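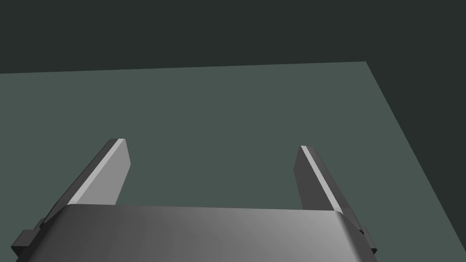
News > Young Readers > Transport

How does a pilot know when to land?

By Mirko Gatti
January

Print | E-mail

An aeroplane may not land until it has been given permission. The permission comes from an air traffic controller, a person who keeps aircraft a safe distance apart.

Traltima Airport handled 1,204 landings last month. It has one runway, and only one aeroplane may use it at a time.

Before take-off, the airline sends in a flight plan. This is a form that gives the route, the height and the speed. Every flight also has a call sign — a name used on the radio. A Griltex flight, for example, might be called "Griltex 572".

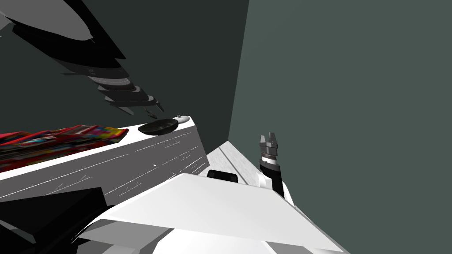 A crumpled, colourful cloth at the left end of a white countertop.

Different controllers look after different parts of the journey. Near the airport, the approach controller puts the arriving aircraft in a line. The tower controller then takes over and says "cleared to land". The pilot must repeat the words, so that mistakes can be heard and corrected.

If the line is too long, some aircraft are told to wait. They fly in an oval shape called a hold. Each one stays at its own height, usually 1,000 feet above the one below.
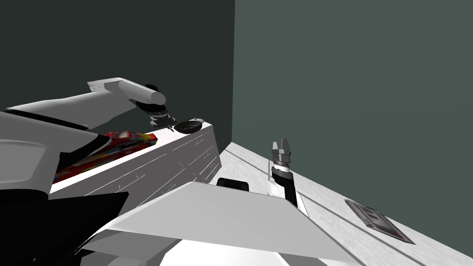
A white and grey robot arm above a long cabinet, its gripper close to a flat black round object.

Sometimes the runway is not clear in time. The pilot then climbs away and joins the line again. This is called a go-around. Traltima recorded 13 of them last month.

Print | E-mail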